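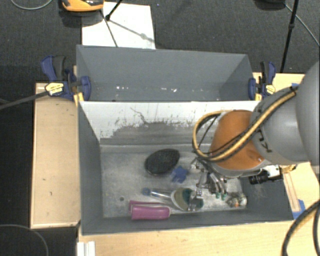

Right, cell 2 again. Thread because I keep getting asked how we look after the picking arm and I keep typing the same answer into four different chats. I'm on from six, kettle's on, typing with one thumb. Start with the cable. The yellow and black bundle strapped along the arm has to have that loop hanging out to the side before it comes back in to the wrist. People see the loop and want to tidy it. Please don't tidy it.

The loop is slack for the wrist to turn. Take it out and the wrist pulls on the connector every time it rolls over. We lost a connector that way in March. Two days down waiting on the part from Kiteo.

How I check it: arm in slow, wrist all the way round one way, then all the way back. Watch the loop, not the gripper. If it goes tight at any point, stop, undo the strap nearest the wrist, feed a bit more through, do it up again. Finger tight plus a bit. Never crank it.

Also look for rub marks where the cable crosses onto the orange. Shiny patch on the jacket = strap has moved. Note it in the log even if you fix it.

Fingers next. Green tips are a wear part. Run your thumbnail over them (arm OFF, key in your pocket, not on the bench, in your POCKET). If the edge has gone round or you can feel a lip, swap the pair. Always the pair. One new and one old and it picks skewed and you'll spend all morning blaming the camera.

Flynn Wihongi I am looking at you

Linkages: dry cloth first, then a soft brush into the joints. No spray. Somebody used spray before my time and it collected fluff for weeks. If a joint feels gritty when you move it by hand, tell me or Irena, don't just carry on.

Bin. The front one's divider is scraped to bits, white up top and grey lower down where the paint's gone. It looks awful and it's fine. Scrapes are from fingers coming in low near the back. What I do care about is whether it's got worse since last week, because that means the floor height has drifted.

Floor height check takes 4 minutes. Arm down to the touch point, slip of card under the finger, card should drag but still move. Won't move, too low. Falls about, too high. Change it in small steps and recheck in all the corners, not just the middle. I did only the middle once. Once.

Clamps!! The blue ones on the rear bin. Hand on each at start of shift, give it a proper shove. If the bin shifts at all then everything you taught it yesterday is wrong by that much. Nip it up, check the bin is square to the wood, redo the touch point.

And don't nick the clamps for other jobs. Tegan Mudgway has a whole drawer of clamps. Go and ask Tegan.

Test load, as people always ask what we put in. Any old mix as long as it's awkward. Brush thing with a clear handle, something dark and oval with a mesh sort of surface, a little blue thing that lies flat, a crumpled see-through packet. The packet is the one that matters. Clear crinkly stuff is where the picks fall over first, so if it can get that out of the corner I'm happy with the rest.

Run is 32 picks after any change to the fingers. Write down every miss and WHERE in the bin it was. "Missed a few" is not a log entry. Misses bunched on one side is usually a tip or the height. Misses all over the shop is usually something loose.

Order I do it in, for the ones who want to screenshot:
power off, key in pocket
clamps
straps and loop
tips and linkages
wipe the bin floor
power on, slow, wrist both ways
touch point
test picks
log

15 minutes if nothing's wrong, not counting the test picks. Longer if Paora Cosgrove comes over for a chat.

Someone's asked about the floor cables. Yes they want sorting. The thick black one over the front bit of wood is on my list for Saturday, want it further over so there's no chance of a sleeve catching it. Bolger are meant to be dropping off some clips. Meant to be.

Darcy Donnelly asks do we grease the wrist. No. Sealed. If it's weeping or making a noise, lock it off and ring Kiteo, don't go in with a screwdriver.

Forgot one. When you swap tips, old ones go in the tub with the date on a bit of tape. I want to see how long a pair lasts on the rough bin compared to the new one. So far its not many pairs so I'm not telling you a number.

Ok arm's waiting, got to go. Spare straps are top shelf, left of the door, behind the wipes.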